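The Gralley Road Office
By Macarena Echeverría
August
14 comments | 37 shares

Tomomi Hamada got to the office at 7:40 on Tuesday and found the front door already unlocked. Her sister's coat was on the hook.

"You're early," she said.

"I didn't go home," Nanami said. She was sitting on the floor with the ledger open across her knees.

The business had been their father's. He had moved other people's furniture for most of his life, first with one truck and then with two, and when he died he left them both trucks, a lease on Gralley Road and a debt to a man named Cosmin Dumitrescu. The debt was written in pencil on the last page of the ledger. It said 952, then a line through it, then 645. There was no date.

"He was paying it down," Nanami said.

"Or Cosmin knocked some off."

"Cosmin never knocked anything off in his life."

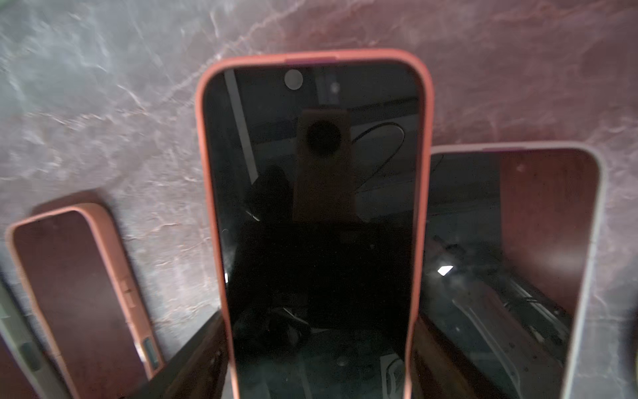 Tomomi called him at nine. He answered from somewhere windy and said he would come by after lunch. He did not ask what it was for.

They spent the morning on the Štefanec job, a piano and a dining set going across town. Miyuki Ogura drove. She had worked for their father longer than either of them had, and she didn't talk on the stairs. The piano went down two flights with one stop on the landing. Mrs. Štefanec stood in the yard the whole time with her hand over her mouth, and when it was in the truck she gave Miyuki a bag of plums.

"Did he ever borrow money from you?" Tomomi asked in the cab.

"Once," Miyuki said. "A hundred. He paid it back the same week and then he wouldn't look at me for a month."

Nanami ate a plum and looked out the window. 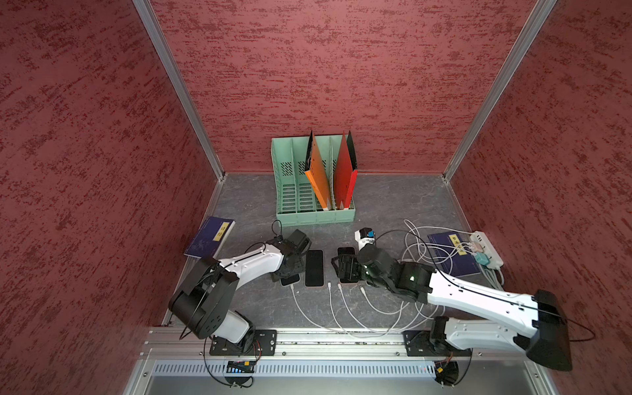 Cosmin was waiting on the step when they got back. He was older than Tomomi remembered, and he had put on a tie. She gave him the good chair and showed him the page.

He read it for a long time.

"This isn't money," he said. "This is miles."

"Miles to where?"

"Rullis. We were going to drive up there, him and me. His mother's people had a house by the lake. He worked it out one way, through the mountains, and I told him it was too far for that truck. So he found a shorter road." He put his finger on the second number. "He was very pleased about it."

"When was this?" Nanami asked.

"Before you were born. Then again when you were in school. Then last spring."

Tomomi went and stood by the window. The bigger truck was parked across the street with its ramp still down - Miyuki was sweeping it out. She pushed the dust to the edge and over, and started again from the back.

"Does that truck have a spare?" Cosmin asked.

"It does," Tomomi said.

He folded his tie into his jacket pocket and asked if there were any plums left.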